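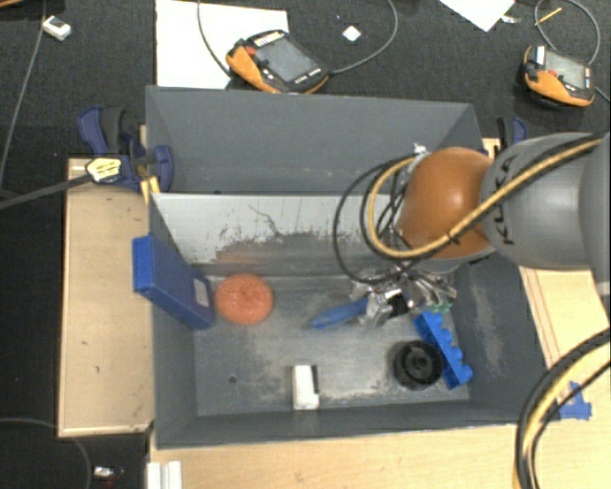 Claltberg Screen Archive Editions
Zarley: The Complete Series

Catalogue number 342
Format: DVD, 4 discs
Episodes: 12
Language: English, with optional subtitles for the deaf and hard of hearing
Classification: 12

Zarley follows two sisters who return to a fishing town to settle their late father's affairs and find that the family boatyard has been promised to a rival. The series was produced by Trerkix and is presented in its original broadcast order. All episodes have been transferred from the production masters, and the sound has been restored where the tapes allowed.

The set also contains the feature-length pilot, which differs from the first episode in its closing scenes and in the casting of the elder sister. Audio commentaries by members of the cast accompany 2 episodes. A printed booklet lists full credits, filming locations and the music used in each episode.

Please note that the song heard over the end titles of the pilot has been replaced for reasons of copyright.

Delivery and returns
Orders are dispatched from our Claltberg office within four working days. Unopened sets may be returned within the period stated in our terms of sale. Faulty discs will be replaced free of charge on receipt of the original.

Schools and libraries wishing to show the series to a group must obtain a separate licence. Application forms are available from the sales office on request.

Also available in this range
Sung: Series One
Sung: The Christmas Specials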